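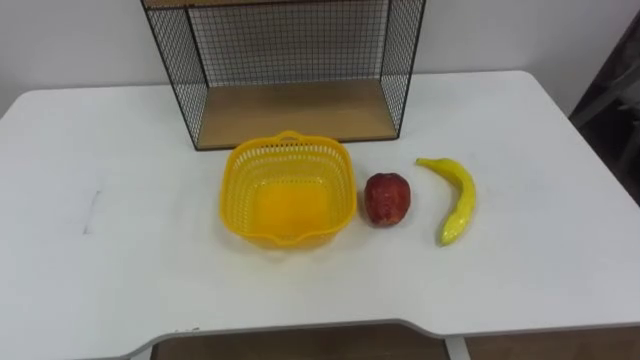
Ratby Hall, serving room
Table and storage check, with comments
Checked by: Gaétan Hiebert
Second reader: Norbert Štěpánek
Date: March 5, 2023

Marks used: OK, FIX (repair or change needed), N/A. Comments go under the item.

TABLE

1. Table stands level and does not rock. OK
Pushed down at each corner. One foot pad was replaced in June and is still tight.

2. Top clean apart from a faint scuff on the left, no cracks or lifting. OK
White top wiped with the Kirnex spray before the check. Use the soft cloths only. The green pads dull the finish.

3. Edges smooth to the hand. OK
Ran a hand along the front edge, which curves, and both ends. No chips.

4. Load limit label in place under the top. FIX
Label is there but the print has worn off. New one to be ordered from Engelhardt, part 376.

WIRE SHELF UNIT

5. Unit sits flat at the back of the table. OK
Front corners touch the tabletop. Keep it back from the front edge so there is room to work.

6. No loose or sharp wire ends on the mesh. OK
Went over the back and both sides with a cotton glove and it did not snag. Check the corners again next time, where the grid meets the rods.

7. Black finish sound, no rust. OK

8. Wooden bottom panel seated. OK
Do not put wet cups or bowls straight on the wood. Norbert asked if it should be sealed. Left as is for now.

9. Unit secured against tipping. FIX
No strap fitted. The Wultum strap kit would do. Until then, nothing heavy goes above the bottom panel and nothing gets hung off the sides.

BASKET

10. Plastic free of splits. OK
Yellow basket with slotted sides. Flexed the rim by hand, including the low part at the front and the small loop at the back. Do not lift a full basket by the loop alone. Use both hands under the rim.

11. Slots and floor clean. OK
Crumbs and stem ends collect in the corners. Brush first, then rinse.

12. Basket emptied before cleaning. OK
Fruit goes back in only when the plastic is dry.

FRUIT

13. Fruit sound, no soft spots or broken skin. OK
Red apple, kept beside the basket. The skin is naturally patchy, dark and light, with a little yellow-green low down. That is not a reason to throw it out. Press gently near the stem if unsure.

14. Fruit washed before it is served. N/A
Nothing served today.

WALL

15. Wall behind the table clean and undamaged. OK
No marks at shelf height. Touch-up paint is shade 790 if needed.

OPEN ITEMS

Item 4, label: Gaétan to order.
Item 9, strap: Norbert to fit. He will need to find a solid fixing point in the wall first.

Norbert's note: Agree with the above. I would put item 9 ahead of item 4. Please file with the other sheets for room 105.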